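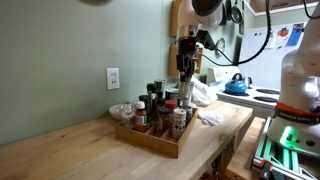 Ticket: sticky patch on butcher-block counter, Cakstead kitchen
Opened 29th June

Reported: oily ring on the wood where the spice tray normally sits. Soap and water did not lift it.

Tried: baking soda paste, left on for 60 minutes, wiped off. Ring lighter — still tacky at one end.

Tried: light sanding by hand, then 2 coats of Isby board oil. No tack the next morning.

Status: closed. Wipe bottle bottoms before they go back in the tray.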